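Bedding swap returns to Drilwood Hall in October

The fall bedding swap is back, and this year it has the whole upper floor. Last year 124 households took part and 500 pieces changed hands, mostly sheets and light blankets. Bring clean quilts, bedspreads, pillowcases or curtains and trade them one for one. Doors open at 10 a.m. — the Flornden bus stops across the street. 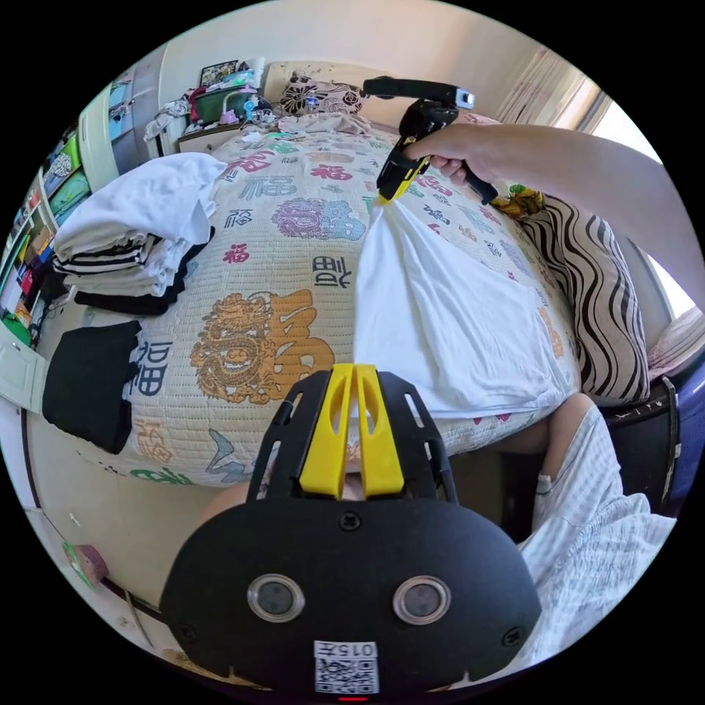 Do I need to bring something in order to take something home?

Anyone on the Sollska Street waiting list can pick up two items without a trade. Everyone else swaps piece for piece.

Consuelo Guzmán will run the mending table until 1 p.m. and can fix loose binding and small tears. Please pin a note with the bed size to each item. Pillows and mattress pads can't be accepted. To reserve one of the 22 folding tables, call Jhosep Bedoya at the front desk.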